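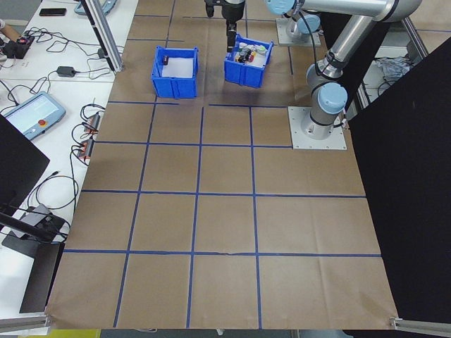
My second week at Vadura, and today I was finally allowed to teach the arm alone. Maiara Toledo gave me the task in the morning: take the small parts from the full bin and bring them to the other one, by remote control, 24 times before lunch. I had only one small part in the left bin when my hands were already tired. The blue tape lines on the brown paper help me a lot, because from my chair I judge depth badly. I say to myself "one cell more, one cell more" and then I go down slowly.

The wrist view is harder for me. When the gripper comes close to the blue plastic, I lose the feeling of what is left and what is right, and I must stop and breathe. Maiara says everybody is like this in the first month.
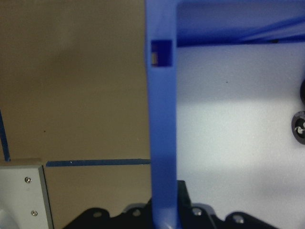 After lunch

Better. I changed the speed to the lowest and did the buttons.

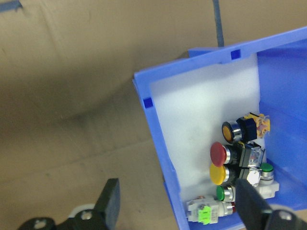

I like the push buttons more than the other parts – they have a clear front and a clear back, so I know where to hold them. The advice from Guerra, who taught here before me, is to open the fingers wide early and decide late. Red and yellow lie one under the other and the cluster is tight, so I tried to come from the side of the caps. I repeated the red one three times, and I will keep only the last for Lastik, our training set. They want 3,000 examples by August.

Tomorrow I should ask about the delay in the left controller. Also buy bread.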